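Studio notes, January

Quick one this month, we're behind on everything. Two jobs out the door, one limping, and the type thing people keep emailing us about. In that order, more or less.

Koltmont wayfinding is done. Signed off, files handed over, fabricator has the lot. For anyone who joined the list recently: Koltmont is the old mill site up the hill, now half offices and half workshops, and when we started it had 332 doors and no logic at all to how they were numbered. Three different systems from three different owners. Door 14 next to door 206. A couple of doors with no number and a couple with two.

We went in wanting to draw a lovely set of numerals. Spent the first month on a spreadsheet instead. Every door got walked, written down, argued over. Then renumbered by stair, because people in that building navigate by stair ("I'm up the green stair") and had been doing it for years whether the signs helped or not. So the stairs got the color, the floors got the big numeral, the doors got the small one. Four colors, 4 stairs. The client asked for a fifth color for the canteen and we said no, then said yes, then they changed there minds anyway.

The numerals did get drawn in the end. Wide, flat-topped, a bit stubborn. The 7 has a short foot that nobody asked for and everybody kept. Tested them taped up on copy paper down the longest corridor, first at 3 sizes then at 5, and went one size bigger than looked right on screen. Always do that. Corridors eat type.

Paint not vinyl on the stairs, vinyl on the doors. The tenants move around a lot and painting over a door every few months gets old fast. The stair walls are rough brick, so we masked the edges by hand and let them wobble a little. Looks better for it. Photos when the last scaffold tower is out of the way and somebody has swept.

Kikside next. Kikside is the kids' radio station, two rooms over a bakery, very loud, very nice people. They wanted a logo. We told them they wanted a way of making logos — which sounded like a sales pitch and kind of was. What they've got now is a grid of chunky shapes on 12 squares and a short set of rules, and every show makes its own mark out of it. The shows run by under-tens make the best ones. One is basically a boot. It's for a program about weather.

Things that went wrong on Kikside, for the record:

Rules were too long. First version ran to nine pages. No ten year old is reading nine pages, and no station manager either. Down to one sheet, both sides.

The orange. Looked great on screen, went brown on the cheap poster stock. We should of proofed it earlier. Swapped it for a yellower one and reprinted at our cost, fine, lesson paid for. 2,000 posters. There's a stack of the brown ones under the stairs here if anyone wants wrapping paper, the backs are blank.

Animation. We left it to the end and it shows. The shapes should have been drawn with movement in mind from day one, a few of them rotate in a way that makes the whole mark look like it's falling over. Fixing that over the spring.

The limping job is the Salazar book. Salazar is a small press, they do regional cookbooks and the occasional book about walls (dry stone, retaining, garden). This one's about walls. Lovely text, great drawings, and the page size has changed twice. Each time the page size changes every drawing has to be re-cropped and the captions re-broken, and the captions are long. We're now on the third size, which is nearly square, and I think it's the right one. Says me, who also thought the first one was right.

Print run is set at 3,000. Uncoated stock, sewn, thread color still to be decided. We've got a dummy from the binder and it opens flat without cracking, so that's the big worry gone. Cover is one drawing, no photo, title set small in the bottom corner. The sales people would like it bigger. They will probably get it a bit bigger.

If you've done a lot of caption-heavy books and have a system for keeping figure numbers in order while the author's still adding figures, please write. Ours is sticky notes.

And then the typeface. Nenico. Yes it's still happening. For those asking: Nenico started as the lettering on a lunch menu we did for a friend and grew from there. It's a sans with fairly narrow capitals and a roomy lowercase, made for small text on bad paper — receipts, menus, labels, timetables. Regular and bold are drawn and spaced. Italic is drawn, not spaced. Light got dropped, it looked weak at the sizes it's meant for and we didn't want to sell something just to fill out the list.

What's left is mostly the boring half. Kerning, accents, fractions, a proper set of arrows. The Vietnamese accents need another go, they were sitting too tight over the capitals and a reader kindly sent back marked-up proofs (thank you, it was a lot of work and we used nearly all of it). Also the ampersand. There are two camps in the studio on the ampersand. Both will be in the font.

Trial files go to the list before they go anywhere else. Regular and bold, basic characters only, free to test in mock-ups. Reply to this email with the word TRIAL and you're in. If you asked last fall you're already in, no need to ask again.

Small stuff. The risograph open evening is back on, from 6pm, bring your own paper if you want anything heavier than copy weight. Ink is blue, red and a green that's running low. We've stopped taking internship emails till summer, inbox can't cope, sorry. And the shop is shut while we recount stock, the tea towels should be back soon.

Next issue will be shorter. Probably.
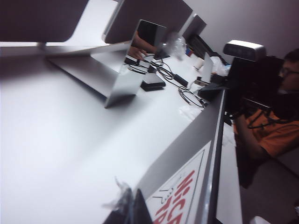

Can I use the Nenico trial files in a finished job for a client?

Only in mock-ups and tests. Anything that gets printed or published needs a full license, and those go on sale once the italic is spaced.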